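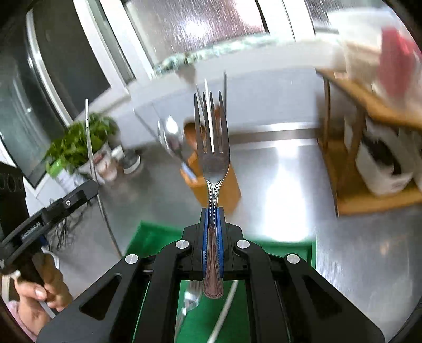

Catterall Flatware Care: Frequently Asked Questions

Can I put Catterall flatware in the dishwasher?
Yes, for all stainless lines. Silver plate should be washed by hand. Load handles down and leave space between pieces.

What causes the small brown spots?
Usually surface rust carried over from other items in the same load, or salt spilled when refilling the softener. Rub with a non-abrasive cream cleaner along the grain and rinse.

What is the difference between Susach and Coris?
Susach is 18/10 stainless with a mirror finish. Coris is 18/0 — magnetic, harder, and less resistant to salt and acid. Coris should not be left to soak overnight.

Can bent tines be straightened?
We do not recommend it. Stainless hardens when bent, and a second bend can start a crack at the root of the tine.

Do you sell single replacement pieces?
Yes, in lots of 4 or more for Susach and singly for Coris. Quote the pattern number stamped on the back of the handle. Pattern 86 was dropped in June and is available only while stock lasts.

Who handles warranty claims?
Write to Tia Fairclough, Customer Service. Replies take up to 5 working days.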